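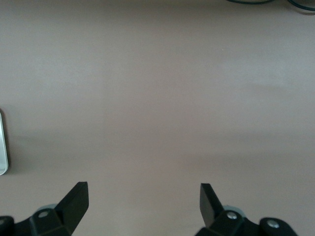 Tabletop, gripper open.

September 17, 2023

Nozzle swap and first layer on the Ernthorpe printer

Took the old 0.4 nozzle off hot, at printing temperature. It came out with less force than last time. The threads had a ring of burnt filament on them, so the leak we argued about in February was real. Cleaned the heater block with a brass brush and put in the new nozzle from the Shahbazi order. Tightened hot, quarter turn after contact.

Hour meter before the swap: 1,962. Wrote it on the tape inside the door too.

Bed leveling next. The rear left corner was low again. I think the spring there is tired. Gave the knob a bit under half a turn and ran the mesh twice. The second mesh agreed with the first except at that corner, where it still wandered. Left it alone for now.

First layer test with the gray PLA (Nilel spool, opened last week). Lines were not touching. Lowered Z by two steps and ran it again. Better, with slight gaps near the purge line only. Did not lower it further. Last time I chased those gaps I scraped the sheet.

Undent still loads the old profile on startup. You have to pick the new one by hand before slicing or the retraction will be wrong. I saved the new one under the same name with "b" on the end. Þröstur Þorgeirsson has the export and will put it on the other machine when he gets to it. Please don't delete the old profile until he has.

Bracket print: started one at the normal speed, stopped it at the first overhang. Stringing between the posts. Dropped the temperature five degrees and restarted. Posts came out clean, but the layer bond on the thin wall is weak and I could split it with my thumbs. Went back up by two degrees for the next one. That one is on the shelf with its settings written on the bottom in marker.

Spool weighs 500 g with the reel, so enough for the remaining brackets but not the housing. Need to order more.

To do:
replace rear left spring
new silicone sock for the heater block, old one tore coming off
rerun the mesh after the spring is in
check the part fan, it ticks at low speed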